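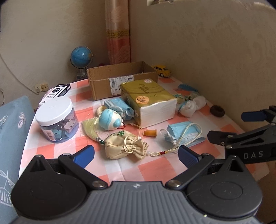 Small goods on the sorting table, with one of the open cartons behind.

Grindport small goods sorting: progress report to the Lorodska fund
1 June 2024
Prepared by Hervé Maillard

You asked for a plain account of whether the money is doing what the application said it would. My answer is partly, and I am less sure of the rest than the last report was.

What has been done

The grant paid for 32 weeks of table time, shelving for the back wall and the sorting guide. The shelving is up. The guide exists in draft. We have sorted 261 items against a target of 294 for this stage, which sounds close. I would not lean on that figure too hard. It treats a folded face mask and an embroidered pillow as one item each, and they do not take the same effort to place.

Mixed household goods were always going to be the awkward part. The application assumed that most things would fall into four groups – toys, health, textiles and ornaments – and that anything left over could go in a fifth. The checked cloth in the photograph shows how far that gets us. The yellow Beetle car is a toy and the blue masks are health. The satin sachet with the beaded cord and pale tassel could be an ornament or a textile, and two people sorting on different days have put such pouches in different places. A pack of tissues has been filed under health, under household and once under stationery.

Then there are the loose parts. The small orange rubber cap and the ring-shaped pieces are typical of what collects at the bottom of a carton. The guide says to keep a part with the thing it belongs to. It does not say what to do when we can't tell what that is.

Cartons

Each carton is supposed to carry a shelf mark, and the one at the back of the table has A77 written on it by hand. Handwritten marks were meant to be a stopgap until the Clasier labels arrived. They have arrived, they peel, and we have gone back to pens. I can't recommend buying more. Mercado has offered a different label at a higher price, and I have asked for samples before we commit to anything.

Spending

Spending is within budget, mainly on account of the second set of shelves not being ordered. I don't count that as a saving. It will be needed if the remaining cartons are as mixed as these.

What I would change

Drop the fifth group. It has become the place where hard decisions go. Give pouches and tassels a group of their own, and count jars and packs by the container, whatever is inside. I would also like the target restated in cartons finished.

The next report is due in August. I expect the guide to be in use by then, though I said much the same last time. Whether it will make two sorters agree about a tassel is another matter, and I would like us to test that on a full carton before the second payment is released.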